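We use cookies to remember your language and your region. Accept / Settings

Praseo Shelf Kit for two arms — Set-up guide, section 4
Updated September, by Pascual Benítez

4. First picking exercise

Before you begin this section, the base platform must be level, both arms must be calibrated (section 3), and the stop button must be within reach of the person who stands at the screen. Reserve 15 minutes for the first time. Later it will go quicker.

4.1 Preparing the table and the rack

1. Put the tabletop on the base platform and close the clamps. Tighten each clamp by hand, then give it one quarter turn more with the key.
2. Place the rack on the table so that both grippers can reach the lower shelf. The open side must look towards the arms.
3. Push each foot of the rack lightly. If the rack slides, clean the table with a dry cloth and try again.
4. Load the lower shelf first. Tall bags go at the back, standing up, and bottles go in front of them.
5. Load the upper shelf only with light packages. You will not pick from it in this exercise.

Note: use closed bottles from a normal shop. The bottle should be full or nearly full. A half-empty bottle moves its weight when it is tilted, and the grip force in the Hollis profile is not made for this.

Caution: check the cables before every start. A cable may hang in a loop at the elbow, but it must not become tight when the wrist turns. Move each arm slowly by hand through its complete range and watch the cable during this.

4.2 Picking a bottle with the left arm

1. On the screen, open Exercises and choose "Bottle, left".
2. Select the profile Hollis. For cans and small boxes there is the profile Jander, which closes with less force.
3. Set the speed to 10 per cent. Do not go higher until you have completed the exercise without a stop.
4. Press Start. The left arm goes to the shelf, closes on the lower half of the bottle and lifts it out.
5. Wait for the message "Held". The arm now keeps the bottle in the air in a tilted position until you press Continue.
6. Look at the fingers. They should sit on both sides of the bottle and the plastic should not be pressed in. If it is, press Return and reduce the force by 2 steps.

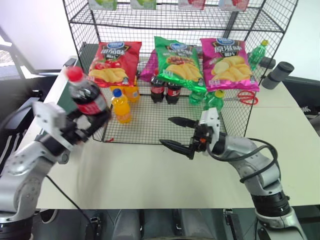 RIGHT ARM AND MIXED ITEMS

4.3 Waiting position of the right arm

While the left arm holds a bottle, the right arm waits in front of the rack with its gripper open and the fingers pointing to the middle of the table. It is not switched off in this position. Keep your hands away from it, also when it has been still for a long time.

If the right gripper touches the rack while waiting, press Stop, move the rack a little to the back and repeat 4.1, step 3.

4.4 Items of other shapes

A flat item such as scissors can lie on the lower shelf, with the blades pointing away from the edge where you work. Chip bags are more difficult, as the foil is slippery and the fingers can close on air. Take the bag near its upper seam — never in the middle.

Caution: do not use glass bottles on the rack.

If the message "Grip lost" appears, write down the code of up to 24 characters under it and send it to the Prirkham service desk. Without the code we can only guess the cause.

Continue with section 5, Recording your own movements.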